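Ticket 2692: fold success drops on green bed set
Project: Saludo
Opened by: Delia Vlad
Status: open

Retrained on 800 demos from the Fenville site. Fold policy still stalls at the first grasp when the garment starts bunched up.
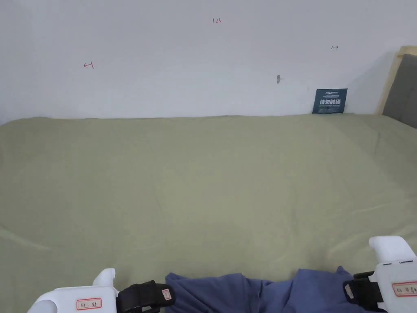 Head view, blue garment between both grippers.

Shinji: ruled out the wrist calibration. Re-ran with the old offsets and got the same stall. Next I checked the time sync on demo 325.

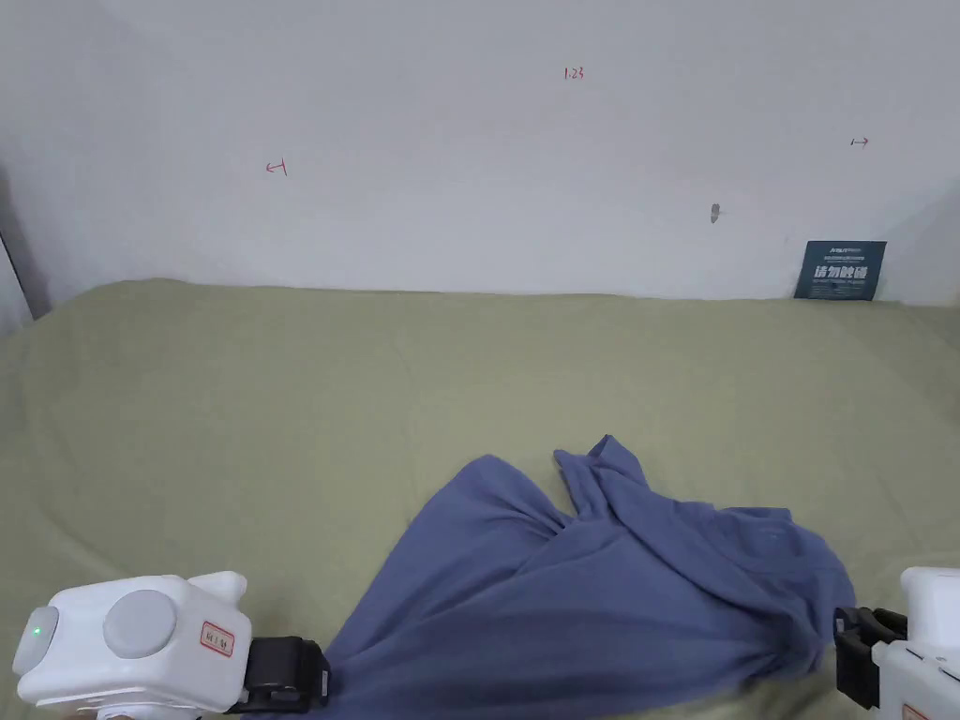 Sync was fine. I've moved on to the start-state labels, which Precious exported in February.
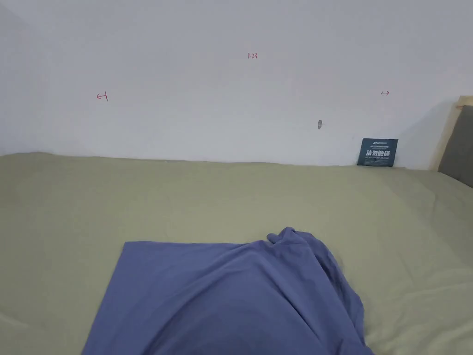
The labeller only allows "flat" or "bunched". Plenty of starts are both, with a flat panel on the left and a gathered mound to the right. Those went in as flat. Adding a "mixed" label and re-exporting.

Delia: OK, leave this open until the retrain is done.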